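Set-up guides > Small-arm workcells > Planning and buying
Last updated: January

Section 2. Planning and budgeting for a table-top picking cell

Read this section before you place an order. It covers an arm, a wrist camera, a gripper and the furniture they work with. Fitting and wiring are in Section 3.

2.1 Decide on the task first

1. Write down the items the arm will handle and where they start and finish. Flat, light packets need different fingers from jars or tubs.

2. Measure the largest and smallest item. Send both figures to the supplier with your enquiry.

3. Name one person who can approve changes to the task. At Ustau this was Manee Ratanaporn, and it saved a second order for fingers.

2.2 Set the budget

4. Allow 3000 for the arm, gripper and controller, in whichever currency you buy in. The Erkitz and Tosteck starter sets both fit inside this sum at the time of writing.

5. Allow a further 149 for each wrist camera, with its bracket and cable.

6. Keep a separate line for spares. Fingers, cable clips and servo modules wear out or get knocked – order them with the arm and you pay for carriage once.

Note: Prices from Pant are quoted without tax. Harpreet Vachon keeps the current price sheet and will send it on request.

Caution: Do not take the spares money to pay for a longer arm. A cell with no spare fingers stops at the first breakage.

2.3 Plan the table and shelf

7. Choose a table that does not rock. Leave room for the base, the shelf and a clear area for items lying flat.

8. Pick a shelf the arm can reach into from the front. Check the gap between the lower board and the top board against the height of the gripper and wrist together, camera bracket included.

9. Decide whether items will stand upright on the shelf or lie flat across it. The two need different approach angles, and you should test both before you settle on an arm length.

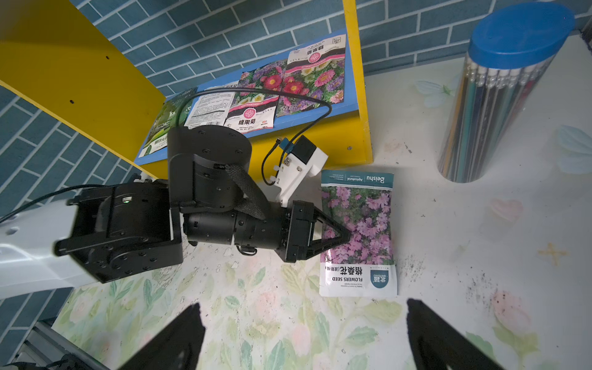
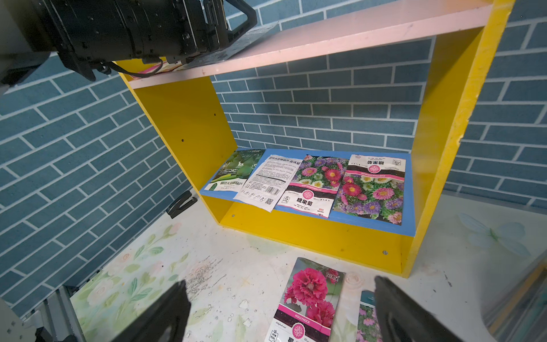
Seed packets at the yellow shelf, with others flat on the table in front.

10. Route the camera cable before you buy it. Move the arm by hand through its full reach with the power off, measure the longest path and add a slack loop.

Caution: A cable that is too short will pull on the camera bracket when the wrist turns. A loop that is too big can catch on the shelf.

11. Check the lighting at the times of day you intend to work. Shiny packets can throw glare into a wrist camera.

2.4 Plan the working time

12. Budget for 7 days between delivery and the first useful run. Burgi Kofler's set-up sheet gives the order of work.

13. If you are collecting runs for training, agree the number in advance. We plan on 3000 per task. Include the time needed to put the items back between runs, as this is often left out of quotes for labour.

14. Keep Friday free for cleaning the table and tightening screws. Do not book runs on that day.

2.5 Before you order

15. Send the item sizes, table plan and budget lines to Wichai Chaiyaporn for checking. Buppha Rungrueang places the order once he has signed the plan.

Related items
Section 3: Fitting the arm and wrist camera
Section 5: Choosing gripper fingers
Spares list and order form
Moving a cell to another room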